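What Is a Cubby Shelf For?

A cubby is a small open box inside a bigger piece of furniture. Put a lot of cubbies together in rows and you have a cubby shelf. It has no doors and no drawers, so you can see what is inside without opening anything.

Things on a long, flat shelf tend to slide and lean. When one book falls, the next one often goes too. The walls between cubbies stop that. A folder can stand up against the side or the back, and a picture frame can have a spot next to a jar or a speaker.
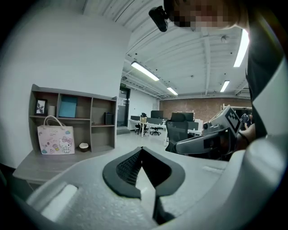

Weight matters too. Heavy things, like big books, belong in the bottom row. If they all go on top, the shelf can tip over – and that is dangerous. A grown-up should fasten a tall shelf to the wall. Never climb on one, even a short one.

Want to tidy a shelf of your own? Take everything out first and wipe the boards with a dry cloth. Then sort your things into groups. Give each group its own cubby, and leave one cubby empty for whatever you bring home in September.

Words to know
Cubby: a small open space for keeping things
Fasten: to attach something so it stays put

Written by Mervyn Mottram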